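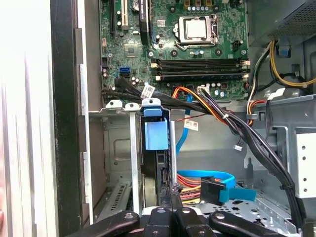 教机器人拆一台旧电脑，要录多少遍才够用？

目前没有一个固定的数。以我们手上的“取硬盘”这一步来说，录到 286 条合格示范之后，模型在见过的机箱上已经能比较稳定地把硬盘取出来，换一种没见过的机箱，成绩就掉下来一截。所以 Hirkus 项目从 2 月起改了录制办法，同一台机箱不再反复录，尽量多换机箱、多换线缆的走法。下面把这段时间的进展和改动写一写，供各组参考，也回答几位同事在邮件里提的问题。

先说进度。二月底清点，Hirkus 数据集里通过检查的示范一共 430 条，其中取硬盘 286 条，其余是取内存和拔数据线。取硬盘占得多，原因很简单，这一步最早开始录，夹具和流程也最成熟。取内存是一月才排进计划的，拔线更晚。Stesero 那边希望三个动作的数量能拉平一些，这个要求写进了三月的安排，现在操作员排班时取硬盘只占一小部分时间，主要用来补新机箱。

拔线录得慢，大家都有体会。内存条两头有卡扣，位置固定，看准了再下手，成不成当场就知道。线不一样，同一个型号的机箱，前一个用户把线塞在硬盘架后面，后一个用户用扎带捆成一束横在主板上面，夹爪伸进去的路线完全不同。操作员 Danilo Rivera 上个月做了一份记录，把每次失败的原因按自己的话写下来，出现得最多的一句是“夹到了旁边那根”。这份记录后来成了我们改标注规则的依据。

以前的规则是，夹错了线，整条示范作废，从头再录。现在改成：夹错之后如果操作员能自己松开、退回、重新对准，并且最后拔下来的是目标线，这一条保留，另外加一个“有纠正”的标记。训练的时候，有标记和没标记的可以分开用，也可以混着用。Wiesława Jasińska 用两种配法各训了一版，混着用的那一版在夹偏之后知道往回退，只用干净示范的那一版夹偏之后会继续往外拉。样本还少，结论先不下，但规则已经按新的执行。

有一点请各位操作员注意，“有纠正”指的是操作中自然发生的纠正。为了凑这类样本故意去夹错，动作会很假，模型学到的是先去碰一下旁边的线再回来。二月中旬有一小批就是这样录的，已经从数据集里拿掉了。

再说时长。原来每条示范没有时间上限，有的操作员会在机箱上方停很久，想好了才往下走。人这样做没有问题，录下来以后，模型就学会了停。Besa 的回放工具里能看得很清楚，夹爪悬在那里，画面几乎不变，一停就是好一会儿。现在的要求是先想好再按开始，单条最多 300 秒，超过的系统自动切断，不计入合格数。拔线可以拆成几段录，每段从夹爪离开机箱开始，到夹爪离开机箱结束，中间不要断。

有同事问，腕部的视角和外面固定的视角到底哪个更要紧。两路都在训练里用，单独去掉哪一路成绩都会降，降在不同的地方。去掉腕部那一路，模型能把夹爪送到大致的位置，最后几厘米对不准；去掉固定的那一路，对准没有大问题，但是容易不知道手臂在哪里，退出来的时候会蹭到机箱的边。因此录制前两路都要检查，有一路画面糊了或者被挡住，当场停下来处理，不要等录完一批再报。
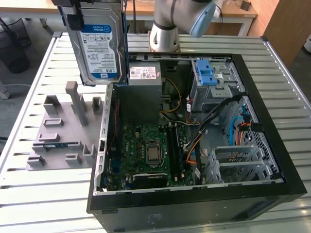
工位的摆放规则这个月也重写了一遍，由 Tadeusz Pietrzak 负责，大家在 Sotomayor 工位旁边能看到打印出来的版本。核心的一条是，机箱的朝向和位置要有变化，零件最后放到哪里则要事先定好。机箱一律侧躺，开口朝上，每录完 6 条挪动一次，挪多少由操作员自己掌握，只要手臂够得到就行。取下来的东西放到机箱左边那块灰色的 3D 打印夹具板上，蓝色的内存条就平放在板上靠左下的地方，硬盘也有自己的落点。硬盘从机箱里出来以后，像 WD Blue 这块 1.0TB 的盘那样，夹住上沿、竖着悬在机箱上方，这个姿态请尽量保持到落点附近再改变，在半空转来转去会让后面的放置动作变得很难学。处理器表面残留的导热硅脂不用擦，旧机器送来就是各式各样的，擦干净了反而和现场不一致。

关于夹具板，Tadeusz 提醒过几次，板子本身不要挪。它的位置在 Besa 的配置里是写死的，自动检查程序靠它判断零件有没有放到位。上个月有一天下午，板子不知什么时候偏了一点，半天的示范全部被判为“未放到位”，后来靠人工一条一条看回来，花掉的时间比重录还多。现在每天开工前多了一个步骤：在 Besa 里打开叠加画面，对一下板子的边，对不上就先调好再开始。

检查流程的变化也说一下。之前是录完当天由操作员自己打分，第二天由标注的人复核。两边的标准不太一样，操作员看重有没有完成，标注的人看重过程顺不顺，分数经常对不上，来回改。现在统一由标注的人打分，操作员只填一栏备注，写本人认为需要说明的情况，比如卡扣断过、螺丝滑了丝、机箱里原来就少了一个零件。备注写得短一点没有关系，但是要写。Teodor Grabowska 复核的时候最常遇到的困难，就是画面里看得出操作员忽然改了主意，备注栏却是空的，没有办法判断是机器的问题还是人的选择。

打分的等级从五级改成三级：可用、可用但有纠正、不可用。五级的时候，中间三级谁也说不清差别，训练时也没有真正分开用过。旧数据已经按新等级重新对应过一次，对应不上的放进了待看的清单，由 Teodor 在三月里慢慢清掉。大家如果在自己的旧记录里看到等级变了，不必来问，分数没有扣，班次统计也不受影响。

文字说明这一块，每条示范要配一句话，讲清楚做的是什么。以前只写“取硬盘”“拔线”，现在要求带上对象和落点，例如“把硬盘从托架里取出，放到夹具板上”“拔下主板一端的蓝色数据线”。同一个动作允许有不同的说法，鼓励换着写，用词平常就好。不要写型号和序列号，也不要写推测，看不清楚是什么接口，就写“插头”。Wiesława 抽看了一部分，问题主要出在左右上，有人按自己坐的方向写，有人按固定视角的画面写。以后一律按固定视角的画面来写，工位的屏幕边上已经贴了箭头。

机箱来源方面，Stesero 答应继续提供报废的办公台式机，都是存储数据已经清除过的。到货以后先由 Zuzanna Pawlak 登记，拆侧板，拧掉硬盘和托架上的螺丝，再上工位。螺丝这一步目前不在录制范围内，夹爪没有换刀头的计划，大家不要尝试用夹爪去拧。登记表里新加了两栏，一栏是内部线缆的走法，一栏是硬盘架的种类，分抽拉式、卡扣式和裸装三种。Zuzanna 排机箱的时候会照着这两栏把差别大的挨着放，这样一个班次里能碰到的情况多一些，操作员可能会觉得刚顺手就换了，这是有意安排的。

拆过的机箱会装回去再用。装回去的时候，线不要理得太整齐，也不要每次都塞到同一个角落。内存和硬盘插拔次数多了会松，松了以后阻力变小，录出来的动作用力偏轻，到了没拆过的机器上就拔不动。现在的做法是每台机箱设一个使用次数，到了次数就退下来，只留作调试。具体的次数还在试，Zuzanna 会写在机箱侧面的标签上，标签上写了“调试”的，不要拿来录正式的示范。

力的数据也顺便提一句。夹爪的开合和电流一直有记录，但之前训练没有用。三月打算在取内存上先试，看看加进去以后，模型能不能分清卡扣有没有完全打开。卡扣没开就往上提，主板会跟着抬起来一点，这种情况画面上不明显，电流上看得很清楚。请操作员遇到这种情况时松手，把卡扣重新推开，再继续，按“有纠正”处理就行，不用作废。

新操作员的上手时间，现在按三天安排。第一天只看回放，好的和不好的都看，看完自己说说哪里不好；第二天在调试机箱上练习，不计数；第三天开始录，由一位老操作员坐在旁边。Danilo 建议第二天加一段不看固定视角、只看腕部画面的练习，练过之后回到正常录制，手会稳一些。这个建议从下一位新人开始用，效果如何，后面再说。

评测安排在每个月的最后一周，地点还是 Sotomayor 工位，用的是一批从来没有进过训练的机箱，锁在单独的柜子里，钥匙在 Wiesława 手上。评测期间工位不录数据。上一次评测里，取硬盘在抽拉式托架上表现最好，裸装的最差，失败多半发生在夹爪下去的时候碰到电源线，碰到以后线滑到硬盘上面，后面就找不到原来的夹点了。下个月补录时会多排一些电源线从硬盘上方经过的情况，操作员可以先把线拨开再取，拨线的动作一并录进去，算在同一条示范里。

还有几件小事。Besa 的回放工具更新之后，旧的快捷键不能用了，新的一页纸说明放在共享文件夹里，文件名没有变。手臂末端那根线请不要再用胶带固定，热了以后会留胶，改用魔术贴，抽屉里有。录制中途有人从工位后面走过不影响数据，不用重来，但是不要把东西放到工作台上。晚班结束前把夹爪停到初始位置再断电，早班开机时会省下一次校准。

下一次操作员碰头会在周二下午四点，主要讨论拔线怎么分段，以及裸装硬盘要不要单独列成一类。手上有回放片段想拿出来一起看的，请提前把编号发给 Teodor，由他排顺序。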